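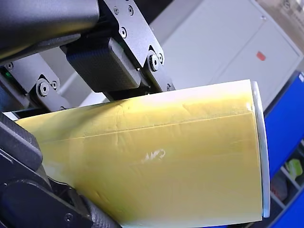
Big roll of yellow, wrinkles and all

Opening Night In Atcombe, And I Have No Voice Left

4/12/23

I got home past midnight, slept badly and woke up still grinning. If you have never been to a women's league basketball game in Atcombe, please fix that, because last night was the most fun I've had in a gym since I was playing in one (badly, and mostly from the bench).

We were hosting Wollville, who knocked us out last June and did it in our own building. So there was some feeling in the room before anybody even touched a ball. My brother and I had seats two rows behind the scorer's table, close enough to hear the coaches, and the announcer gave the crowd as 961. For a midweek opener! Last season there were nights you could lie down across a whole row.

The first quarter was rough. We couldn't hit anything, Wollville's point guard was getting wherever she wanted, and our bigs kept reaching instead of moving their feet. I wrote "feet feet feet" on the back of my program. Then Gladys Mrema came in and the whole game tilted. She is a guard, she's new this year from Sallemus, and she plays defense like somebody has insulted her family. She picked up her player at half court every single time, and you could see the passes start to get slower and higher.

She can score too. She finished with 26, and the one everyone was talking about in the parking lot was the left-handed runner late in the third, off the wrong foot, with a hand in her face. The man next to me stood up and just said "no" very quietly as it dropped. I've watched the replay on the club page more times than I'm going to admit.

Halftime was the kids' relay from the Lindqvist summer program – dribble down, layup, dribble back – and one little guy in a jersey to his knees missed five in a row and refused to leave until he made one. The loudest cheer of the night, easily. The players were already coming back out to warm up and they stopped to clap for him.

The fourth quarter I can't describe very well because I was mostly standing on my seat. Wollville tied it with under a minute to go. We missed, they missed, there was a scramble on the floor that went on forever, and somehow the ball came out to Mrema, who got fouled going up. Both free throws, nothing but net. Their last three hit the back rim and we won by 2.

A few smaller things. The new scoreboard is great and you can finally read the fouls from the cheap end. The pretzels are still the pretzels. They stopped selling the long-sleeve shirts after the first 200 and I missed out, so if you bought two and regret it, write to me!

Next home game is against Sallemus, which should be a strange night for Mrema and a very good one for the rest of us. I'm bringing my mom, who thinks she doesn't like basketball. We'll be in the same section, so come say hi.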